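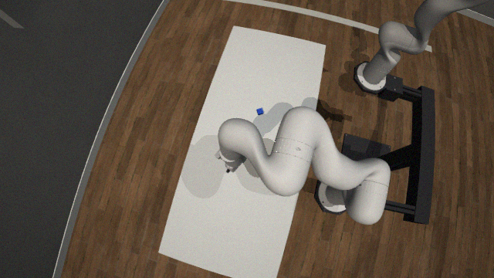 Two Arms, One Cube, 2,064 Tries

Before a robot arm can learn to pick something up, it has to be shown. At Zimness, a small automation firm, the showing is done in simulation, and the object is usually a cube.

The company's current project, called Vevoleo, is a set of recorded examples for training a control model on two-arm tabletop work. Each example is one attempt at one task, from the first joint movement to the last. The set now holds 2,064 of them. Most are short. All were steered by a person holding a pair of hand controllers, at a desk, watching the arms on a monitor.

The virtual workcell is plain. Two white arms share a black frame next to a white mat, and the floor under them is wood parquet. Everything the model needs to act on is placed on the mat. A blue cube on a matte white surface gives strong contrast, so early training runs can be checked for motion errors before vision errors enter the picture. Harder backgrounds are added later.

What gets recorded is fairly simple: the angle of every joint, the opening of each gripper, the position of the object and the rendered camera view, all on one clock. A drift between the camera view and the joint data is the most common reason an example is thrown out. In the first batch, 39 examples were lost to a timing fault that left the images several steps behind the arm. The model trained on that batch closed its gripper late every time.

Operators work in blocks of 18 attempts and then stop. Longer blocks were tried in June and dropped. Paths became shorter and more alike as the block went on, and the model learned a narrow set of approaches that failed when the cube started near an edge of the mat. The start position is now drawn at random before each attempt, and the operator does not choose which arm to use until the cube appears.

Failed grasps are kept if the operator recovers. A cube that is nudged, chased and then lifted tells the model something about what to do after a miss. Attempts with no recovery are stored apart and used only for testing.

The training software, Sqalli, was written in house. It reads the examples in random order and predicts a brief run of future joint positions from the current view. Shadows have been a problem. An arm reaching over the mat lays a soft gray shape across it, and one version of the model appeared to follow the shadow more closely than the cube. The team now varies the light direction between attempts.

Transfer to physical arms comes next, at Finora, a partner test shop with a matching frame. The first trials there will use the same task and the same size of cube.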